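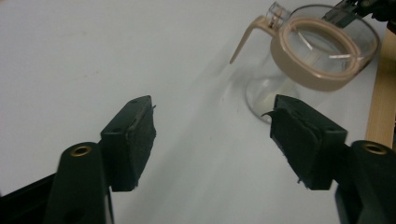 How Does a Robot Hold On?

Pick up a cup. You probably did it without thinking. Your hand opened to the right size, your fingers closed, and your skin told you when to stop squeezing.

A robot has to be given all of that, one piece at a time. The part that does the holding is called a gripper, and people who build robots spend a lot of time deciding which gripper to use.

The grippers in the photo each have black parts, and one of them is holding a glass carafe by its rim. A carafe is a kind of jug. The other gripper, the one closest to you, is open. Look at the inside of its two fingers and you will find dark foam pads.

Why put foam on a finger?

Glass is hard and smooth. Bare plastic is hard and smooth too. When two hard, smooth things press together, they touch in only a few small spots, and it is easy for one to slide off the other.

Foam is soft, so it squashes a little and takes the shape of whatever it is pressed against. Now more of the finger is touching the glass. There is more rubbing between the two, and this rubbing has a name: friction. Friction is what stops things from slipping.

The rough surface of a pad can help as well. But foam wears out. The pads in the photo have uneven edges, and thin bits of fiber stick out from their top corners. A worn pad may not hold the same way a new one does, so testers have to check their pads and change them.

What are the gold rings?

Each open finger has a brass-colored ring with a dark hole in the middle. It is called a threaded insert. Thread here means the spiral groove that a screw turns into. If you put a screw straight into plastic again and again, the plastic gets chewed up. A metal insert lasts much longer, and that matters when you want to try many different parts on the same gripper.

Inside or outside?

There is more than one way to hold a jug. You can squeeze it from the outside, with a finger on each side of the body. You can hold the handle. Or you can do what the gripper in the photo does, and put one finger down inside the rim.

Each way has good and bad points. Squeezing the body means the gripper must open wide enough to fit around it. Holding the rim needs a smaller opening, but the weight hangs below the fingers and can swing or tilt. The handle is made for a human hand, and a slim one can be hard for two flat fingers to hold steady.

How do you run a fair test?

Hala Harb compares grippers at a workshop called Nirngate. Her rule is to change one thing at a time. If she wants to know which pad is best, she keeps the same jug, the same table and the same speed, and swaps only the pads.

One try is not enough. A gripper might get lucky once. In February she compared two kinds of pad and gave each of them 100 lifts. She wrote down every slip, even the small ones.

Try it yourself

You will need a plastic cup, two wooden rulers, a kitchen sponge and some rubber bands. Do not use glass.

1. Hold one ruler in each hand and lift the cup by squeezing it from both sides.
2. Cut two pieces of sponge and fasten one to the end of each ruler with a rubber band. Ask an adult to help with the cutting.
3. Lift the cup again — the same cup, from the same spot.
4. Do each test ten times and write down how often the cup slips.
5. Now try lifting it with one ruler inside the rim and one outside.

Words to know

Gripper: the part of a robot or tool that holds things.
Friction: the force that slows or stops two surfaces from sliding past each other.
Threaded insert: a small metal sleeve, set into another material, that a screw can turn into.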